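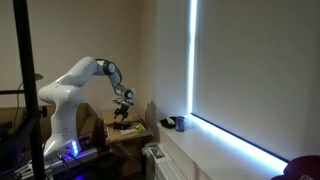
Figure 1. The arm over the side table, gripper open, blind down.

Unplanned Descents in a Tabletop Pick Task: What We Found and What We Doubt
Project report, submitted 2nd November
Group members: Pornthip Srithong, Nipon Phuthong, Percy Ccori
Supervisor: Wichai Nilsuwan

1. Background

Our group took over the Chaiyaporn project from last year's students. The aim was modest: get the arm to pick small objects off a piece of ordinary furniture in an ordinary room, using the Vollus planner for the motion. Last year's report called the system "reliable in home conditions." We started by trying to repeat that result and did not manage it. Most of this report is therefore about a fault, and the comparison of grasp strategies we proposed in February has been cut down to a paragraph in section 5.

2. What went wrong

On some picks the arm did not stop at its hover height. It kept going down until the fingers met the tabletop, and then the controller tripped on force and froze the arm in place. We call this an unplanned descent. Nobody was hurt. The table has two dents in it and one fingertip pad had to be replaced.

The log showed no error before the force trip. As far as the software was concerned, every one of these moves was a good move right up to contact. We find that more worrying than the dents, and we think the earlier report should have mentioned it. Uthai Jitpraphai, who was in last year's group, told us they had seen "a few hard touches" and put them down to soft objects being squashed. Their logs were not kept, so we can't check.

3. Data

We ran 3,081 picks in all. Of these, 169 ended in an unplanned descent. That is 5.5 percent, or one in every 18. For a lab demo you can live with it if you keep your hand near the stop button. We would not accept it anywhere a person might reach across the table.

2,332 of the picks were done with the roller blind down and the rest with it up. The point of the blind was to keep glare off the table, and we went into this expecting the failures to happen in bright light. They didn't line up that way. The rate was close to the same in both sets, slightly worse with the blind down. Even with it down, daylight gets in along the left edge and under the hem, so "blind down" should not be read as "dark."

4. Possible causes

Lighting. This was everyone's first guess, including our supervisor's. See above. We can't rule it out fully, but the numbers don't support it and we would like people to stop repeating it.

Table height. The planner holds the height of the tabletop as a fixed number typed in at setup. The table is a piece of furniture standing on the floor and the arm is on its own platform, so nothing ties the two together. We measured the table before and after each session for a week and the height did not change enough to explain a full descent. It may explain the light touches.

Stale target. This is the one we believe, with reservations. When a second pick was requested before the first had fully closed out, the planner sometimes used the old grasp height as the new hover height. Percy wrote a script that sends requests close together on purpose. In 100 picks run this way, separate from the main data, we got far more descents than normal. Adding a short wait between requests made them rare – but did not remove them. Something else is going on in the leftover cases and we don't know what it is.

The Bronano adapter that joins our request queue to the planner was also updated partway through the project. We noticed this three weeks late. Anybody using our figures should keep that in mind.

5. Grasp comparison

Too few clean runs to say anything. The wide grasp looked better on round objects. We would not quote that.

6. Safety changes

The force limit was lowered, which causes more false stops and was worth it. Hover height is now checked by a separate process that halts the arm if it goes under the typed-in table height plus a margin. Note that this check relies on the same fixed number we complained about in section 4, so it is a patch. The rule on keeping hands off the table while the arm is enabled is now written on the door of the Mustville room. Before this it was only passed on by word of mouth, and Nipon had never been told it.

7. Open points

We do not think the fault is fixed. The wait between requests hides it. The next group should log the hover target on every move, keep the raw logs, and not change the adapter version without writing it down. Until the leftover descents have an explanation, the word "reliable" should come out of the project page.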